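Nimus Evening Room Package, Long-Term Review
Raed Abu Hammour, June 4, 2022 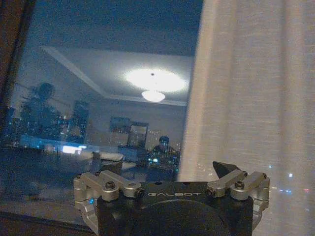

Nimus is a software package for evening room service with a mobile arm. It covers sheer curtains, drapes, lamp switches and the checklist report that goes with them. We have run it since September at Kirkbridge, a building of 130 furnished suites let mostly to people on work stays. The evening round used to be done entirely by hand. This review covers the software, the parts that come with it and what happened to the evening shift. It doesn't rate the arm or the gripper, which Nimus doesn't sell.

What you get

The package comes as a license per robot, a base station for the staff office, a set of printed floor markers and a box of soft pads for the fingertips. Our supplier was Grímsdóttir, who also did the first two days of setup. The license includes the curtain, drape and lamp routines. Window latches are sold separately and we did not buy them.

The software expects a two-finger gripper and a camera at the wrist. There is a compatibility list, and the supplier checks your hardware against it before taking the order. Ours passed with one change to a cable mount.

Setup

Each suite type has to be taught once. A person walks the robot to the window, marks the curtain edge on the tablet, marks the end of the rail and then approves a slow run. After that the routine can be copied to every suite with the same layout. We have six layouts. Copying worked for five of them. The corner suites have two rails meeting at an angle, and those had to be taught one at a time.

The manual is clear on teaching and poor on everything that comes after it. Error codes are listed without causes. Code E7, for example, is described as "grasp state not confirmed." In our building this nearly always meant the curtain edge had folded back on itself. We keep our own sheet of codes taped inside the office cupboard door.

Curtains

Sheers are the hard part of the job. The cloth is light, it moves when the air handling comes on, and it lets a good deal of the outside through. After dark the camera also gets the room reflected in the glass: ceiling lights, screens, whoever is standing there. Version 2 of the software regularly tried to find a curtain edge in the reflection of a door. Version 3 looks for the edge while making a small sideways move and throws out anything that shifts the wrong way. The improvement is large.

We logged 200 consecutive sheer runs on version 3, all after sunset, with room lights on. The robot finished 196 of them without help. Three of the others stopped with E7. In the last one the robot pulled the sheer to the wrong end of the rail and reported success. I consider that one worse than the three stops put together, and I sent the log to Nimus. They answered within a week and asked for the rail measurements. No fix has been released yet.

Drapes are easier. The edge is stiff, the contrast with the wall is good, and I have no failures to report apart from one drape that had come off its hooks before the robot arrived.

Speed is moderate. A person closes a sheer in a few seconds. The robot takes a little over a minute, most of it spent lining up. It can be set to move faster, but in fast mode it tugs at the end of travel and the hooks complain. We leave it on normal.

Lamps

Rocker switches work. Touch switches on the bedside lamps work if the pads are clean. Pull chains do not work at all and the sales sheet should say so.

Wear

The pads are rated by Nimus for 3,000 pulls. We change ours well before that. They pick up lint from the sheers and start to slip, and washing only helps for a while. The replacement pads press on and need no tools. A bag of spares should be on the order from day one. Grímsdóttir had none in stock the first time we ran out, and we did four evenings by hand.

Occupied rooms

Guests can allow or refuse the round in the guest app. If they allow it, a staff member still knocks and goes in first. Nimus permits unattended entry. We turned that off at the start and have not turned it on again. The robot stops if a person comes within the set distance and resumes when they move off. The distance can be changed only by an administrator login, a good choice. The stop tone is too loud for a room where someone may be on a call at the desk. There is a volume setting in the service menu, two levels down, under "Signals."

Connection to the booking system

We use Simbridge for bookings and room status. The Nimus link reads occupancy from it and writes back a completed mark. Reading is reliable. Writing back lags, on some evenings by half an hour, and a suite can show as unfinished on the office screen while the robot is already on the next floor. Talha Orakzai wrote a small script that compares the two lists and flags the difference. That should not be the customer's job.

What changed for the staff

The evening shift was four people before Nimus and it is four people now. Management put this in writing before the purchase, for a period of two years. I mention it at the top of this section as it colors everything under it. A building that buys the package to drop a position will get different opinions from its staff than I did from ours.

The work itself is different. Under the old routine each person took a floor and did every suite on it. Now two people travel with the robot, one handles requests and deliveries, and one stays in the office with the base station until the round is closed. The office seat rotates. It was first given to Hanan Haddad permanently, who had the most patience with the tablet, and within a month the other three could no longer clear a basic fault. Rotation fixed that. It also means that slower operators have slow evenings, and the schedule has to allow for it.

Reaching has gone down. The drape rods in the tall suites are awkward to use and two people on the shift had shoulder trouble before. Both say it is better. I have no medical data and would not claim more than that.

Waiting has gone up. Standing by while a machine lines itself up with a curtain is dull, and Rania Mansour, who leads the shift, raised it in the second month. Her view is that the attending person should do the rest of the suite at the same time: towels, water, bins, the wall panel. We changed the checklist to match. It works in the larger layouts. In the studios there isn't space for a person and the base to pass each other, and in those we have gone back to closing everything by hand.

The report is the other sore point. Nimus records time per suite and the name on the login. The default dashboard ranks operators by average time. The shift objected and they were right to. A run with a folded sheer takes longer no matter who is standing there. Ranking can be switched off under "Reports," and the names can be replaced with a shift number. We did both. I would ask for this to be done during setup, before anyone has seen the screen.

Training took longer than quoted. The supplier's half day covers driving, teaching and stopping. It doesn't cover judging when to stop trying and pull the curtain yourself. Our rule is two attempts, then by hand, then a note in the log. New staff tend to give it four or five.

Support

Email support is competent and slow. Phone support closes before our round begins, a serious gap for a product with "evening" in the name. Updates arrive without warning and require a restart of the base station. Turn automatic updates off and install them in the morning.

Good points
Drape routine, no complaints
Sheer detection at night in version 3
Administrator lock on stop distance
Pads change in a minute

Bad points
Wrong-end pull reported as success
Slow write-back to Simbridge
Operator ranking on by default
No phone support in the evening
Pull chains not supported

Rating: three and a half out of five. Suitable for buildings with repeated layouts and straight rails. For studios or corner windows, ask for a trial in the actual rooms, after dark, with the lights on. Abla Haddad in our purchasing office got a two-week trial out of Grímsdóttir by asking, although it isn't on their price list.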